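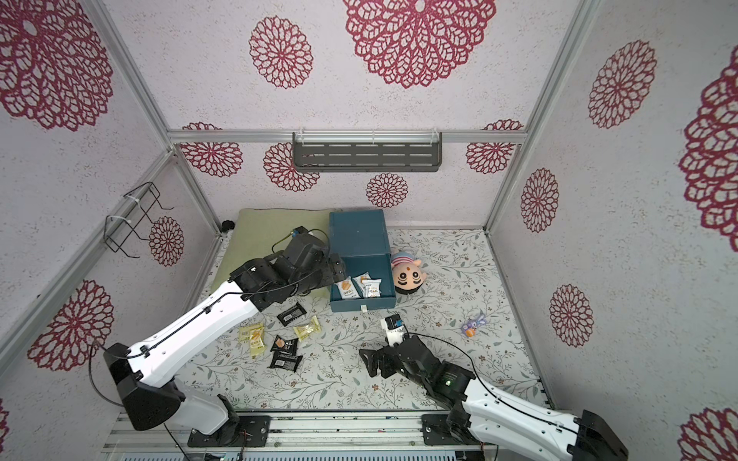

My Virkel 61 has started skipping stitches, and only on long straight seams, which is driving me up the wall because long straight seams are all I've got on the table right now. I'm making curtains for the back bedroom and I've cut every panel already, so there's no sending the fabric back. It's the pale one with the gray-green leafy vines, and it's a print that shows every wobble, because your eye runs right along the stems and lands on the gap in the hem. On a small test scrap the machine sews beautifully. Give it a full-length side hem and it'll go along fine for a while, then skip a few, then behave again like nothing happened!

What I've tried before writing in:

New needle, universal, straight out of the packet. No change. Put in another one from a different packet in case the first was a dud, same thing.

Rethreaded top and bobbin with the presser foot up (I know, I know, that's the first thing everyone asks).

Cleaned under the needle plate. There was a fair bit of lint in there, mostly from a fleece blanket I did over the winter. I got it all out with the little brush and felt very pleased with myself, and then it skipped on the next hem.

Top tension is normally at 5. I went down to 2 and got loops on the underside, so that was a bad idea. Up to 8 and it puckered, and it still skipped. Back to 5.

Stitch length makes it a tiny bit better when it's longer, but I can't swear to that.

Thread is Goris all-purpose in a soft gray, from a big cone I picked up at Mkhize in Pindness. The cone doesn't fit the spool pin so it stands in a coffee mug behind the machine. It's been doing that for years with no trouble, though with a different brand of thread.

Is this a timing problem? I really don't want to haul it in for service if I can help it, it weighs a ton and the handle is cracked.

UPDATE, same evening

Thanks for the quick reply! You asked me to sew a long strip of something plain and watch the thread path instead of the needle. I used an old sheet. It skipped in the same way, so I'm letting the curtain fabric off the hook. Watching the thread was weird, it comes up out of the mug nice and slack and then every so often it goes tight as a guitar string, just for a second, and lets go again. I'd never have noticed because I'm always looking at the seam guide.

You also asked whether the bobbin was wound on this machine. Yes, and it's the right kind, the clear ones that came with it.

UPDATE, next morning

Tried an ordinary small spool on the pin, in white, with the cap on. Sewed the whole length of the sheet with no skips. Turned it around and sewed back the other way, no skips. Put the gray cone back in the mug and it skipped before I'd gone the length of my arm. So it's the cone or it's the mug, and my poor timing is fine.

I pulled the cone out and had a proper look. There's a nick in the plastic at the bottom rim, and when the thread comes off low down it catches there. It also had a loop slipped down under the base, wedged against the mug. I sanded the nick with a nail file, pulled off the messed up thread, and set the cone in a wide jar so it has more room. Much better, but still one skip near the end of the run.

UPDATE, after lunch

Took your advice about the height. I taped a big safety pin to the wall shelf behind the machine, so the thread goes straight up from the cone, through the loop at the end of the pin, and down into the first guide. It looks ridiculous. It also works! I've done both side hems on the first panel and I went over them with my reading glasses on and couldn't find a single gap.

Still going to order a real cone stand, unless you tell me the Virkel ones don't fit the 61. The parts page lists it for the newer machines and doesn't mention mine either way. And if you sell the carrying handle separately, I'd like one of those too, please.

You can close the skipping part of this ticket. Leave it open for the handle if that's easier on your end.

Related tickets
Virkel 61: thread bunching under the first few stitches
Bobbin winder stops before bobbin is full
Which needle for lined curtains?
Foot pedal hums but machine won't start
Goris thread shredding at the needle

Contact support | © Virkel Sewing Help Desk | Back to top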